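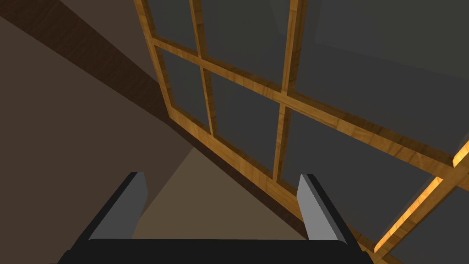 Does the new Trandbridge ordinance let an unmarried partner make funeral arrangements?

A partner listed on the city's registry may sign for release of remains, choose burial or cremation, and approve a death notice, provided the registration was filed before the death. Partners who are not on the registry are treated as they were before, and the right passes to the next of kin.

The measure amends the domestic partner chapter of the city code, which until now covered hospital visits and city employee benefits and left out anything that happens after a death. Same-sex couples who never married, or who could not marry when they first registered, have been the main group affected.

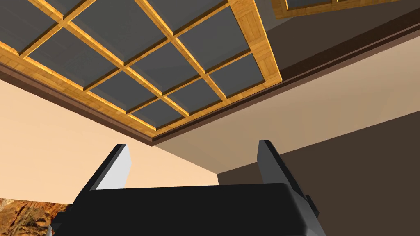
TRANDBRIDGE, 17 April 2024 – The city council has adopted a revised domestic partner ordinance that places a registered partner ahead of parents and siblings in decisions about remains. The text takes effect in September.

Under the revised chapter, the order of priority is as follows: a person named in a signed written directive, then a spouse, then a registered domestic partner, then adult children, then parents, then siblings. Adoptive and birth relatives of the same degree are handled alike, except that a birth parent whose rights were ended by a court has no standing. The old chapter did not mention adoption at all.

A relative who disputes the partner's claim must file a written objection with the city clerk within three business days of the death. The objection has to state a legal ground. Religious disapproval of the relationship is listed by name as a ground the clerk may not accept, and so is a claim that the deceased had been disowned. If the objection is accepted for filing, remains are held until a hearing officer rules, with a limit of 10 days. Storage charges for that period fall on the objecting party if the objection fails.

The ordinance applies to the city-run cemetery at Bukthorpe and to funeral homes holding a city license. It does not bind the county medical examiner, who works under state law. A death in a traffic crash, for example, would still go through the medical examiner first – the city's order of priority would apply only once the remains were released to a licensed home.
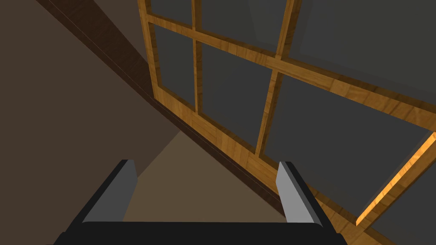 Existing registrations carry over without a new fee. The clerk's office has about 30 boxes of paper filings that were never entered in the electronic index, and partners listed only on paper are being asked to confirm their entry by mail or at the counter. An unconfirmed paper filing remains valid, but the funeral home would have to wait for the clerk to find it by hand.

Stuma, the legal aid group that drafted the first version of the amendment, had asked for the death notice clause to cover headstones as well. The adopted text does so only for plots at Bukthorpe bought after the effective date. For older plots, the wording on the stone stays with the holder of the deed.

The Chauhan Funeral Home, which holds a city license, submitted a comment in favor of a single priority list. Its letter noted that staff now work from two lists that conflict on the position of an unmarried partner, and asked the city to supply a one-page form. A draft form is attached to the ordinance as an appendix.

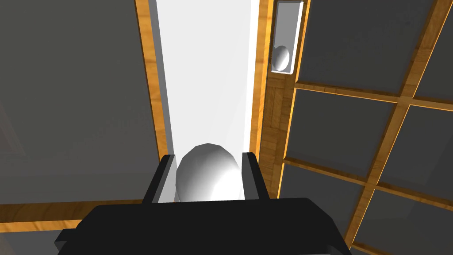 Two council members voted against the final text. Both objected to the confidentiality clause, under which partner filings are closed to public inspection. Filings made this year will stay closed until 2053, although either partner may get a certified copy at any time, as may a funeral home with a signed request from the surviving partner.

A registration can be ended by either partner with a notarized statement. Marriage to a third person also ends it. Separation alone does not, and a partner living at another address keeps priority unless a statement of termination is on file.

The full text and the draft form are available at the clerk's counter. Written comments on the form will be accepted until the ordinance takes effect.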